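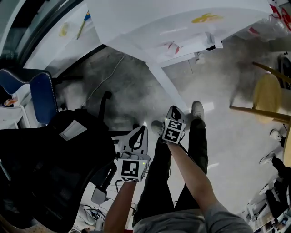 Fotini Ververidis wrote on Wednesday, August 27, 2025:

> I've had it with the cold soak. Two batches of dried beans in a row came out with skins like paper and a chalky middle, and I gave them a whole night in the fridge both times. Does anybody here still do the quick boil? And do you salt the water or not? My mother would have a fit if I salted it, but I keep reading that I should.
>
> Also, is the Arberg white bean worth ordering again? I can't tell if it's me or the beans.

Hi Fotini, and hi everybody,

Oh, I feel your pain! I went through the exact same thing in June with a bag of the Arberg whites, and I'm pretty sure mine were just old. They'd been sitting at the back of the cupboard behind the rice for who knows how long (I moved house with them, so you do the math). Old beans will fight you no matter what you do.

I do salt, and I put it in the soak, not only the pot. A good spoonful, stirred in till it's gone. My skins stopped splitting when I started doing that, and I've never had them go tough from it. Sorry to your mother! What does keep them hard is tomato or vinegar going in too early, so hold those back till the beans are soft all the way through.

For the quick way I cover 700 grams of beans with plenty of water, bring it up to a boil for a couple of minutes, lid on, heat off, and leave them alone for an hour. Then I drain, start over with fresh water and cook them low. It takes as long as it takes. I've had a pot done before lunch and I've had one that was still going when the kids wanted dinner - we had eggs.

Is your water hard? Ours is terrible out here past Ivley, the kettle is a disgrace. A small pinch of baking soda in the pot helped a lot, but go easy, too much and they taste like soap and fall apart on you.

As for ordering again, I've switched to the Jakab browns for soup and I like them better. They hold their shape and the broth gets that nice dark color. For salad I'd still go with the whites if you can get a fresh bag. The shop in Meltitz will take up to 80 cents off if you bring your own jar, or they did last time I was in there.

Does anyone have a good use for the cooking water besides soup? My freezer is full of it and I can't bring myself to pour it out.

Tineke Van Leeuwen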